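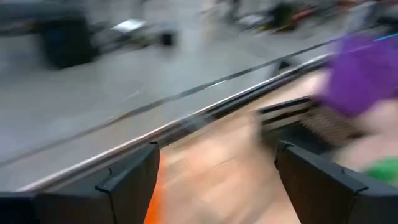
*Tabletop with orange strip, May.*

**Rosser County measles catch-up: progress report**

Prepared by Marites Umali for the Brornier Fund

We set out to bring 1284 children in the Damley and Wereck school zones up to date on their measles vaccine. By the end of May, 1000 of them had received the dose they were missing. Most of the remaining families live in Wereck, where the evening clinic opened a month late.

**Clinics.** Damley runs from 3 p.m. to 7 p.m. and is fully staffed. Wereck lost a nurse in the spring. Rocío Mamani covered the shifts until Marichka Karpenko was hired, and the hours are now the same at both sites.

**Records.** Matching school lists against the county registry took longer than planned. Darnell Thibodeaux found 40 children listed twice under different spellings. These were merged before the target was set, so the figure above is correct.

**Cold storage.** The Wereck refrigerator went above its limit overnight once. We discarded 100 doses and the county replaced them at no charge to the grant. A temperature alarm now calls the nurse on duty.

**Spending.** We are under budget on travel and over on interpreters. Janelle Dalisay has sent a request to move money between the two lines, and we need an answer before the summer clinics are booked.

**Next.** Reminder calls to Wereck families, then home visits for those we can't reach by phone.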